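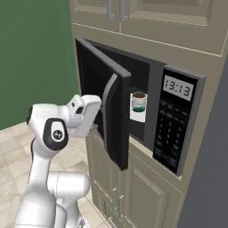

Tall column with built-in microwave, door fully open. Column color: beige-gray.

Lelen Tall Appliance Column

The Lelen column is a floor-standing cabinet for a built-in microwave or compact oven. It belongs to the Lelen kitchen range by Kurov and lines up with all Lelen base and wall units. The appliance is not included.

The carcass ships flat with cam fittings, dowels and a bag of screws. Two people can put it together on a clean floor and stand it up afterward. Check the ceiling height first. A column built lying down needs a little extra room to tip upright, and the leveling feet should be wound all the way in before you lift.

Choosing a width

The standard column takes most built-in microwaves sold for a 60 cm niche. Measure the appliance body and not the trim. The trim overlaps the side panels and hides the gap. If your model vents from the rear, order the slotted back panel, part 745, in place of the solid one.

Door swing

Most built-in microwaves hinge on the left and can't be reversed. Leave enough clearance on the hinge side for the door to swing wide, mainly where the column meets a wall or a deeper refrigerator. A filler strip (Hedlund, 70 or 75 mm) fixes this in most corners.

Shelf and load

The appliance shelf sits on steel pins and can be set at 3 heights. It carries up to 75 pounds, spread evenly. Don't rest an appliance on the drawer divider, even for a short time during fitting.

Finish

Fronts and side panels are foil-wrapped and wipe clean with a damp cloth. Skip scouring pads and anything with bleach. Screen colors vary, so please order a sample before choosing — the gray shades in this range are close to each other and look different under warm bulbs.

In the box

Side panels, top, base, back panel
Appliance shelf and pins
Leveling feet and clip-on toe kick
Wall bracket with screws for wood studs

Handles are sold separately. The Zullthorpe bar handle fits the pre-marked holes.

Delivery is to the curb or garage. Report damaged panels before assembly and keep the packaging until the column is in place.

Page updated September 6, 2022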